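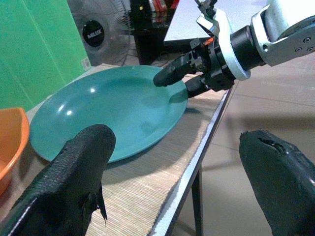 The teal one, on the woven mat. Orange bowl hanging out on the left.

December, a bit past ten at night, tea going cold next to me.

So the plates are happening! I've been going back and forth on this for ages (Maja says since spring, and Maja keeps track of these things), and tonight I finally pulled the big teal one out and set it on the beige mat to see how I felt. And I love it. I love how the middle goes darker than the rim. I love that it's shiny enough to catch the light in two fat white spots. I had talked myself into thinking it was too much color for a table, and now I want the whole table to be too much color.

The mat was supposed to be temporary. I got it at the Lougher sale for 3 dollars when I was only in there for light bulbs, and I was going to swap it for a real tablecloth before anyone came over. But the little ridges look so nice under the plate, and a tablecloth means ironing, and I'm not ironing in December. Mat stays.

The orange bowl I'm less sure about. Zuzanna thinks teal and orange together looks like a diner. I said what's wrong with a diner? She didn't have an answer, she just made the face. I'll put clementines in it and then it's a bowl of orange things in an orange thing and she can make the face all night long.

Okay, money. I added it up while the rice was cooking. If I get the rest of the set from Cetach it's 178 with shipping, and that's without the soup bowls. Ouch. Barbara has a coupon for 20 off that she swears she isn't going to use, so I need to call her tomorrow before she changes her mind and buys another gravy boat. I could also just get the plates and let people eat soup out of mugs. We did that at Ximena's last winter and it was one of the best dinners I've had, with everybody crammed on the couch holding mugs of that black bean thing she makes. Must ask her for the recipe. I've written that in here at least twice already.

Things I still have to do:

- call Barbara about the coupon
- find the good serving spoon (garage? the box from the move?)
- ask Lech if he's bringing a date, yes or no, I need to know about chairs
- clementines

Also I keep bumping my hip on the metal edge of that table, same spot every time. I've got a bruise going. Maybe I should pull it over toward the green wall, but then the fan has to go somewhere else and I don't feel like moving furniture tonight.

Going to wash the teal plate and go to bed.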